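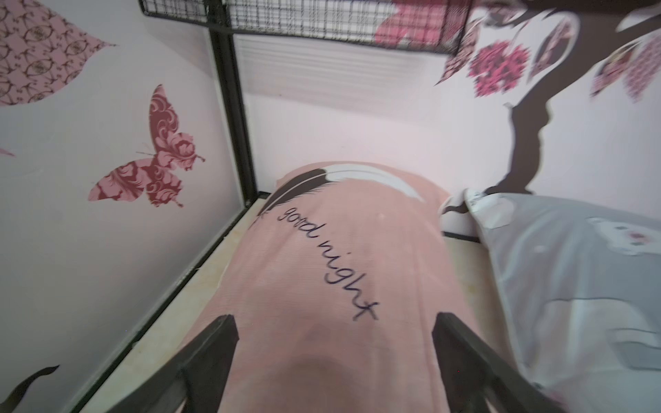

Hello Grirov support, me again with the fleece throw, the Besson one. My trouble is static and fluff, and I can't work out which is causing which! Every time I pull it off the bed it crackles like mad, and I find bits of pink fluff on everything afterwards. It's the dusty pink one with the black and white feathers and "good night" written underneath, in case you've got more than one on your list. I do like it, I'm not after a refund (well, not yet), I'd just like to know what to try next.

Tried so far:

First wash at 30, normal spin, no softener, because the label says none. Lots of fluff in the filter. Still crackly once it was back on the bed.

Second wash inside out with Wernunico liquid, the one for woollens. I think I used too much, as it felt a bit stiff in places until I gave it a good shake. Less fluff in the filter this time, static no better.

Left it on the airer for two nights in November with the heating off. Crackle nearly gone! Then the heating went back on and so did the crackle, so I wonder if it's just dry air in there.

Update, evening: your colleague Loïc Brunet asked what else is near the bed that might be rubbing or shedding. Fair question. There's a fluffy cream mat on the floor, and the Skuneck tree paper goes round three walls. The paper was up months before the throw came and never gave me any bother. The mat could be a suspect, I suppose, though anything it drops ought to be cream.
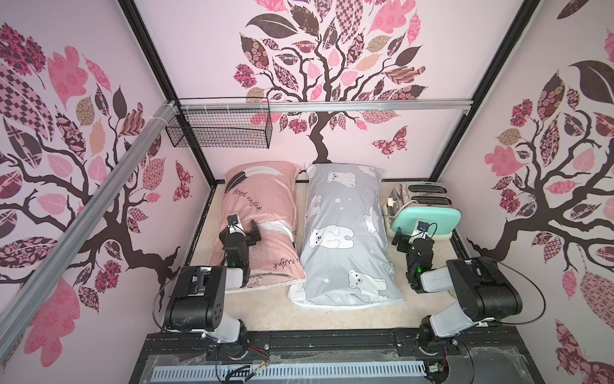 Attached: tree paper, mat and the wire basket on the rail.

I used to keep the throw folded up in the basket during the day, and it does catch on wire if you yank it, so I've stopped that for now.

Two questions then. Would a cotton cover over the mattress help, or does the fleece cling to any old thing? And is three washes a normal amount before the fluff settles down? If so I'll happily do one more and report back. The order came to me straight from your warehouse and I've kept the label, so shout if you need the code off it.

Status: waiting for reply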